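Home Stories Science Corner Puzzles Ask Us Grown-ups

Why does spinning push you sideways?

Jan 22, 2020
By Valentyna Hrytsenko

Have you ever been on a playground roundabout when somebody bigger than you was doing the pushing? I have, and I remember it very well, mostly because I let go of the bar and ended up on my bottom in the grass. I was sure something had shoved me. I even blamed my cousin!

But my cousin hadn't touched me, so what had?

Things like to go straight

Let's start with a ball. If you roll a ball across a smooth floor it goes in a straight line until something gets in its way – a wall, a chair leg, the dog. It won't turn a corner by itself. You won't either, and nor will a bus or a bowl of soup. Everything that is moving wants to carry on in a straight line at the same speed. Scientists call this inertia (say it "in-ER-sha").

To make something go round in a circle, you have to keep pulling it in towards the middle. On the roundabout, the bar was doing that job for me, through my hands. When I let go there wasn't enough pull any more, so off I went, straight ahead, while the roundabout carried on turning without me.

It felt as if I was being thrown outwards. Really I was only going straight, and it was the roundabout that was curving away.

Try it with a bucket

You need a small bucket with a strong handle, a bit of water and somewhere outdoors. Ask a grown-up first, and stand well away from windows, little brothers and anything you don't want wet.

Pour in water until the bucket is a quarter full. Hold the handle tightly and swing the bucket backwards and forwards a few times, then go for it and swing it right over in a big circle. Keep it fast! The water stays in, even at the very top when the bucket is upside down. It is trying to go straight on, and the bottom of the bucket keeps getting in the way and turning it round again.

If you slow down at the top you will get a cold head. Matvii Shevchuk, who is 2 years older than my daughter and lives next door to us in Killard, tested this for me in January. He had two goes and needed a towel after the first.

Where else does it happen?

Once you know about it you'll find it all over the place. When a car goes round a bend, you lean towards the outside of the bend. A salad spinner does it to lettuce. A wet dog does something similar when it shakes and twists, and the drops fly off all over the kitchen.

My favourite is the washing machine. At the end of a wash the drum spins very fast, and everything in it gets pressed against the curved wall. The wall keeps turning the clothes (or the teddy) in a circle. But the wall is full of little holes, and where there's a hole there is nothing to push the water round, so out it goes.

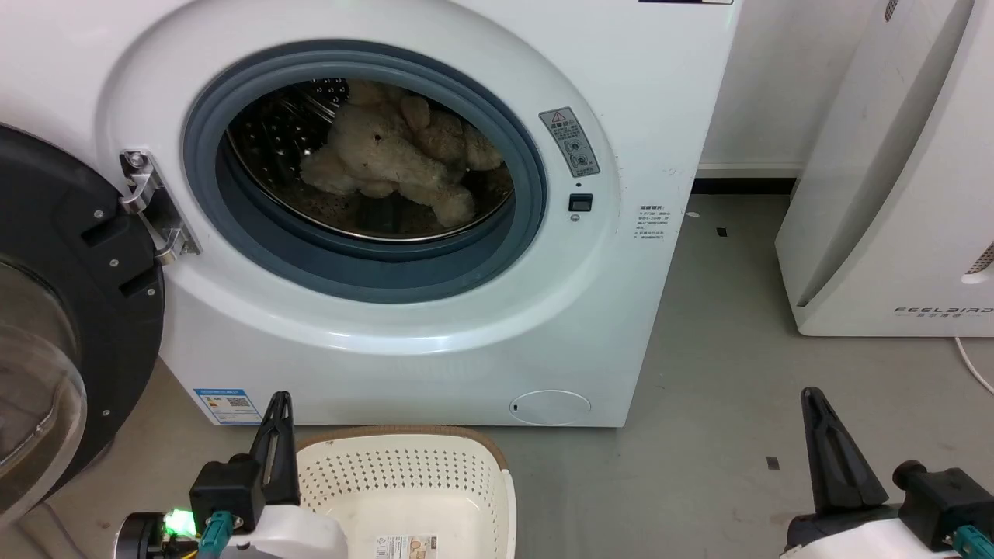 Questions you sent in

Would I feel it in a very slow roundabout? A tiny bit, yes, but you might not notice. Going faster makes a big difference. If you go twice as fast round the same circle, the pull you need is four times as strong.

Does it work in space? It does! A spinning space station could press your feet against its outer wall, and it would feel a bit like standing on the ground.

Why do I get dizzy? That one is about the liquid inside your ears, which keeps on moving for a little while after you've stopped. I'll write about ears next time, so keep your questions coming.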